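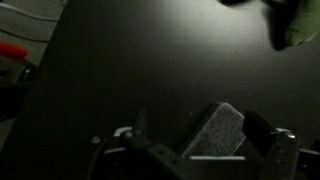

Before you record the first example, decide what one example is. In our guide for the Tendach data set, one example is one object, one pick and one place, and then the arm goes back to the start position. We begin new operators with an easy shape. A gray felt block is good for this, because when it stands between the two fingers the wrist camera still sees most of its fuzzy face, and the operator can learn how a good grip should look from that view. Dark tables are fine too, but check that the light does not make a strong spot near the object.

Step 1. Write the task sentence first, for example "put the block in the box". Use the same words each time. Lakshmi Warrier keeps our list of sentences, and new ones go through her.

Step 2. Record 30 examples of one task, then stop and watch 9 of them at normal speed.

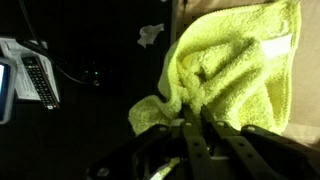

Step 3. Soft things come after hard things. Cloth has a different shape at each try, so the model needs more examples of it, and the operator needs more patience. With a thick towel like the yellow-green one, take a fold between the fingertips, as is done there, and do not try to grab the whole towel. Close slowly. If the fabric slips, open the fingers, go up a little and try again in the same recording. We keep these second tries and give them the tag "retry".

Step 4. Change one thing between recordings: the place of the object, or its direction, or what lies near it. If you change everything together, you cannot find later what made the model fail.

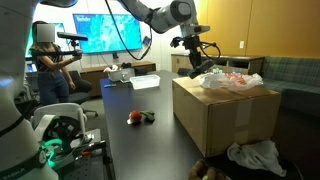
Can I mix examples from a handheld rig and from a robot arm?
You can, if both are saved with the same camera names and the same time step. Put them in separate folders until the first training is finished.

Step 5. Name the folders by task, then operator, then day. Wumpini Alhassan wrote a small script, Sallex, that makes the names for you and refuses a folder without a task sentence. Please do not rename by hand after it.

Step 6. Delete the bad recordings on the same day, while you still remember them. A recording is bad when

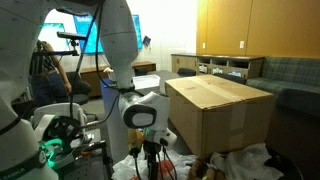
the arm stops for a long time in the middle, when a camera has missing frames, or when the operator did a different task from the sentence. A slow recording is not bad. Our first set had 1000 examples and we had to remove 17 of them only for wrong sentences, which took us a full afternoon in January.

Step 7. Copy the set to the second disk and write the number of examples in the log.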